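The Quiet Case for the Undecorated Bedroom

My grandmother kept a guest room in her house in Wollard that had almost nothing in it, and for most of my childhood I thought this was a sign that she didn't much like guests. There was a bed, a chair, a window that stuck in November, and walls the color of milk. No pictures, no ruffles, not so much as a calendar. I slept better in that room than I have slept anywhere since, and it took me the better part of my adult life (and several very busy wallpapers) to wonder if the two things were connected.

I've been thinking about it again because we moved this spring, from a crowded apartment in Brurell to a small house with more wall than we know what to do with. Friends came by with opinions. One wanted a gallery of family photos over the bed. Another was sure the room needed a dark green, and left me 5 paint cards to prove it, which are still in the kitchen drawer with the batteries. I nodded along to all of it, and then I did nothing for the whole summer, and I have to tell you it was wonderful.

There's a particular pleasure in lying in bed and looking at a wall that asks nothing of you. The light comes across it in the morning and goes off it again at night, and you start noticing that white is hardly ever white. It goes gray in the corners, a little yellow before supper, nearly blue when it rains. I never saw any of that when I was busy looking at a framed print of a sailboat I didn't even like!

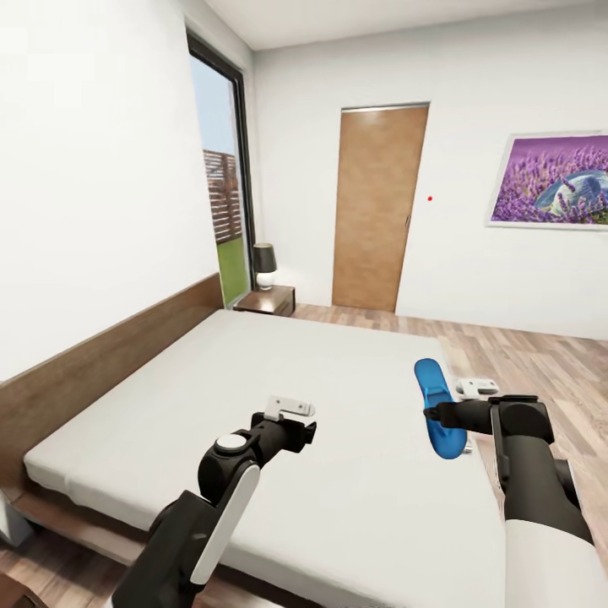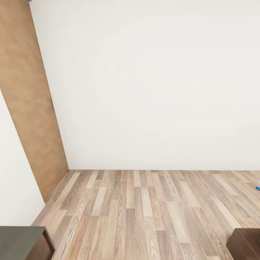
White bedding and an off-white wall, with brown tones for warmth.

Of course a plain room can go wrong, and I've stayed in a few that felt like a dentist's hallway. The trick, as far as I can tell, is to let one or two things be generous. My grandmother's bed was enormous for the size of the room, a great creaking thing that came out of the old Halvorsen hotel when it closed, and it gave the place a kind of heart. The chair was ugly but it was deep, and you could read a whole afternoon away in it.

Then there's the matter of sound, which I hadn't thought about until we unpacked. Bare rooms talk back to you. Ours had an echo like a swimming pool the first week, so I drove out to the flea market at Grakent and came home with a wool rug that cost me 200 dollars and smelled powerfully of somebody's attic. It aired on the porch rail for days, the echo went away the evening we laid it down, and the dog has claimed the corner nearest the radiator.

I may hang something eventually. My sister has been promising me a quilt, and I've cleared a spot for it in my mind, to the left of the window where the afternoon sun won't fade it. She still has the border to finish.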